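School lunch in Wandden gets longer after parents' petition

Children at the primary school in Wandden will have more time to eat their lunch from April, after the town council accepted a petition signed by 1324 residents. The lunch break has been 19 minutes long for the younger classes, and many parents complained that their children came home hungry.

The new break will be 40 minutes for all pupils. The school day will end a little later to make place for it, and the bus company has already agreed to move the afternoon departure from McIntyre Street.

The petition was started by Thodoris Vrettos, a father of two girls at the school. He told the council meeting that his younger daughter often did not finish her plate.

"She is a slow eater, like me," Mr. Vrettos said. "At home we put a nice mat and a real plate on the table, and we sit. At school she has to choose between the soup and the main dish. This is not a good choice for a child of seven years."
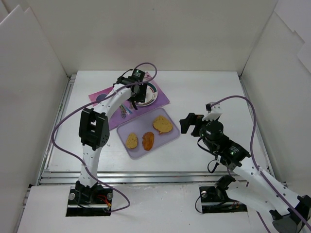 The council voted on the proposal in the evening, after a discussion that took longer than planned. Most members were in favor from the beginning, but there were questions about the cost. The kitchen staff will have to stay longer each day, and the council has put aside 2196 euros for the extra hours until the summer holiday. After this the money must come from the normal school budget.

Lorne Zacharias, the head of the school, said he was glad with the result, although he had asked for a different solution two years ago. At that time he wanted to divide the pupils into two groups, so that the dining room would be less full. The idea was refused -- the council said then that the kitchen was too small to keep food warm for a second group. 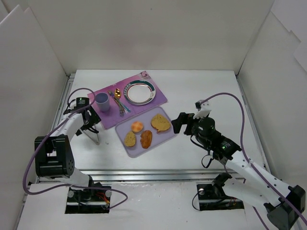 Under the new plan, all classes will still eat together, but the little ones will go in first. Older pupils will wait in the yard, or in the corridor when it rains. Mr. Zacharias said that teachers were asked for their opinion, and that most of them support the change. A few are worried about the later end of the day, especially those who live in Brastavora and must catch the train.

The school will also stop using the divided plastic trays, which parents had criticized in a separate letter. Ordinary plates and metal cutlery will be bought from the same budget. Children in the first two classes will learn to set their own place at the table, a habit that the school had some years ago and later gave up.

The meals themselves stay the same for now. They are delivered by Nuvatier, a catering firm whose contract with the town runs until the end of the school year. Parents who want to change something in the menu can write to the school office before the contract is discussed again.

The council will look at the new timetable in autumn and decide if it should be permanent. Mr. Vrettos said he would come to that meeting too.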